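Search this site
Type and press enter

Sorting out the cables on a two-arm tabletop cell

I have looked after the two-arm cell at Keltden since June, and in that time I have learned a great deal about cables, mostly at floor level with a torch between my teeth. The arms themselves give very little trouble. They are motors, printed links and bolts, and they do what they're told. The cables have ideas of their own.

This page covers the full re-dress I do on our cell, which goes by the name of Clollska because somebody had to write something on the power strip. It should suit any pair of small arms with a camera on each wrist. Allow an afternoon. The Kenby notes say an hour, and I would like to meet the person who timed it.

What you need

Zip ties, small, in a colour you can see against the links. Flush cutters. The hex keys that came with the arms, or the better ones you bought after those went round. A soft pencil, masking tape, a torch, and a spare camera cable of the same length as the ones fitted. A cloth for the table, if yours is bare. Ours is covered with a floral tablecloth that would look at home under a Victoria sponge, and I recommend one. Dropped screws stop dead on it.

1. Park the arms and cut the power

Send both arms to their rest pose, wait for them to settle, then switch off. Keep a hand under each upper link as you do it. These arms hold themselves up with motor power alone, and the moment that goes they fold like a deckchair. I have a small scar on one knuckle which can vouch for this.

Unplug at the wall as well. The switch on our strip is within reach of my elbow, and my elbow can't be trusted.

2. Check the base bolts

Do this before you touch a cable, or you will find a loose bolt at the end and have to shift everything again. Go along the mounting plate and try each bolt with the key. You want it snug. If one turns, take it out, clean the thread, put a dab of medium threadlock on it and refit.

Our plate has plenty of scuffs and chips in the black finish. They are cosmetic and I have given up apologising to visitors for them. Cracks round a bolt hole are another matter, and mean a new plate.

Then grip each arm low down, near the base, and rock it gently. Any knock you can feel there will be much larger by the time it gets to the gripper.

3. Strip the old ties

Cut every tie on one arm only. Leave the other alone so that you have something to copy when you forget where things went. Put the flush side of the cutters against the tie and keep the points away from the cable jacket. Count nothing, but do collect all the offcuts, as they find their way into grippers with real determination.

Look the cable over while it's free. Run it through your fingers from plug to plug and feel for flat spots and kinks. The worst place is usually just past the elbow. Mark anything doubtful with masking tape, and if you've marked two places, stop being sentimental and fit the spare.

4. Route the camera cable with a proper loop

Start at the camera and work down towards the base. The temptation is to pull everything tight against the link so it looks smart. It will look very smart until the wrist rolls, at which point it will pull the plug out of the camera and you'll be left with a black window on the monitor.

Leave a wide, lazy loop from the camera mount outwards, clear of the wrist motors, and another bit of slack at the elbow. Mosquera's old wiring guide asks for a loop "the size of a side plate", and I have never found a better measure. Fasten ties to the link, where nothing bends, and keep them off the joints. Snip the tails short.

With the power back on, move the arm slowly through its whole reach by hand control, wrist included, and watch the loop the entire way. It mustn't catch on the link, drop in front of the lens or hook itself round the other arm. Then do the second arm.

5. Give it something awkward to lift

Waving in empty air proves very little. Put a few things out on the cloth and have the arms work among them. A filament reel is a good choice for the first lift, being wide, slippery at the rims and easy to see from across the room.
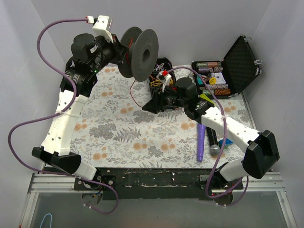
6. Watch for snags and write them down

Go through the lift several times at low speed, with a hand near the stop button. Trailing thread from a reel can wrap round a finger of the gripper, so tape the end down if you're leaving the cell alone with it. Things with lids deserve respect too. An open case is exactly the height to catch a drooping cable.

If the picture from a wrist camera flickers, note the pose it happened in before you move anything. Nine times in ten you'll find the cable pulling at that exact angle. Ease the nearest tie and try again.

Finish by pencilling the date on a bit of tape and sticking it to the rail. Ours reads October 1, 2023, and the tape under it is too smudged to read, so I can't tell you how long the last lot of ties held.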